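OK so the ferry terminal thing in Starkden. A few of you asked what's going on so I'm going to try to lay it out, grab a coffee

Quick background for anybody outside the area: the port authority wants to move the passenger ferries from the old pier at Maldonado up to a new terminal on the north side of the harbor, and use the old pier for freight. They announced it in June and the first public session was packed

I went. I had to stand in the hallway for the first half and could only hear the people with loud voices (plenty of those)

The pitch is pretty simple. Right now the ferries and the cargo ships share one channel, so when a big ship comes in, the ferry waits. I've sat out there 40 minutes looking at my own office building. I could see my desk lamp!!

With the new terminal the ferries get their own approach. The crossing to Lendamitz would take 17 minutes on paper, and I'd love that, I'd get to eat breakfast like a person

BUT. The new site is a long walk from anything. No shops, no tram, one bus that comes every 30 minutes and stops running before the last boat gets in. I asked about that and got "we're in talks with the bus operator"

Hemi Tamihana spoke for the fishing boats and was really good. His point was that the north side is where the small boats tie up in bad weather, and the map they handed out just has blue water there. The engineer wrote that down, so fingers crossed

Then there's the dredging. 70 nights of it, dusk to dawn, right under the apartments on Proka Street. My sister lives there with a new baby so you can imagine how the group chat is going

Bhavana Kurian from the planning team stayed way past the end answering questions and never once got short with anyone. I disagree with her on the parking lot but credit where it's due

Fares came up too. They say no increase in the first year, and after that it was a lot of throat clearing
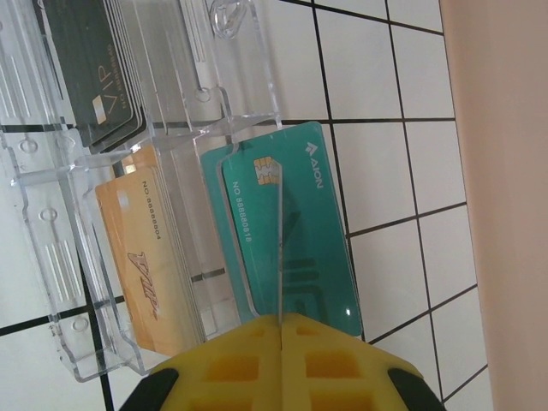

The teal card, up close

Anyway if you ride the ferry, send in a comment, even two lines. The form is on the port website under "Harbor Works" and it's buried, scroll way down past the tide tables

Comments close 15 Aug 2023. I've written mine and it's mostly about the bus

Oh and somebody asked if the old ticket hall gets torn down. The plan says it stays, but it doesn't say what it'll be used for. I'm going to ask at the next session and I'll add the answer to this thread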